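A day out at Clollus, trying every gripper they'd let me touch

13 April 2023
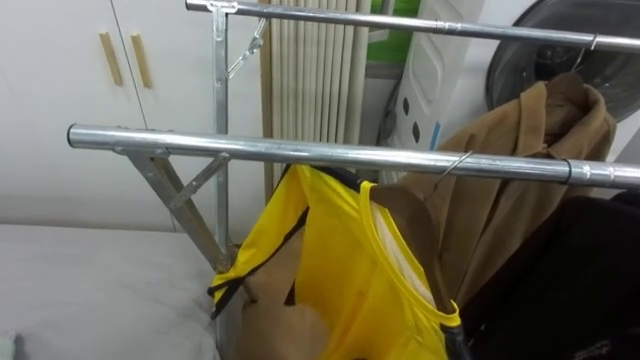

The clothes rack in the bedroom bay, yellow jersey up front and the brown coat off to the right.

I've been wanting to get into the Clollus test hall ever since I missed the February open day, so when a spot came up I grabbed it and drove out with a thermos and a notebook. Visitors get a badge, a pair of safety glasses and a very strong cup of coffee. Then you're let loose, more or less, in a long building split into home-style rooms, and in each room you can try different hands on the same job.

I skipped the kitchen bay (long line!) and went straight for the bedroom, which had clothes on a galvanized drying rack next to the bed. Clothes are my thing. I've spent way too many evenings at home trying to get a cheap two-finger gripper to pick up a T-shirt, and I wanted to see how the grown-up gear copes.

The job was simple to say: take a hanger off the rail, move it along, hang it back up. You had 20 minutes per gripper and you drove the arm yourself with a pair of handles, watching through the head camera.

First up was the Skutley, a plain parallel gripper with rubber pads. I liked it right away. It closes with a nice firm click and you always know where your fingertips are. The wire hook on the jersey's hanger is thin though, and if you come in even slightly crooked the pads slide right past it. My first three tries were terrible. After that I figured out you want to roll the wrist so the pads meet the wire flat, and then it was almost easy. Almost - I still dropped the jersey on the bed twice.

Then the Nunduline, which has three soft fingers and looks like something out of an aquarium. Wonderful on fabric! It gathered up the shoulder of the coat like it was nothing, collar and all. On the hook it was hopeless, at least in my hands, as the fingers just fold around the wire and you can't tell which way the hook is pointing. The guy after me did better by grabbing the hanger through the cloth, so maybe I gave up too soon.

Last was the Nomura, two fingers again but longer and narrower, with a force readout in the corner of the screen. This was my favorite by a mile. You can sneak in behind the garment without dragging it along, and the readout tells you when you've snagged something before you yank it. I got 9 clean moves out of it, my best score of the day. The price sheet said $2946 for the hand alone, so it won't be coming home with me.

A few words on the cameras, as that's where I learned the most. From the head view, the upper and lower rails are easy to mix up when you're reaching for a hook. I kept going for the coat and stopping short, because the lower rail passes in front of it and my brain wanted everything at the same distance. Shiny metal doesn't help either, with bright streaks along the top of the tube. Switching on the wrist camera fixed most of it. If you only have the money for one extra camera, put it on the wrist.

The controller handles were the weak spot for me. They're light and quick but there's a bit of lag on the wrist roll, and by the third gripper my forearms were done. One of the staff told me the arm controller runs at 1000 updates a second and the delay comes from the video. I'd believe it. It felt much better once I slowed down and stopped chasing the picture.

Lunch was sandwiches, pretty good ones. Parking is free but the lot is tiny, so go early. And wear short sleeves, the hall gets warm by noon. I'm signed up for the kitchen bay next time and I want another go with those soft fingers before I write them off.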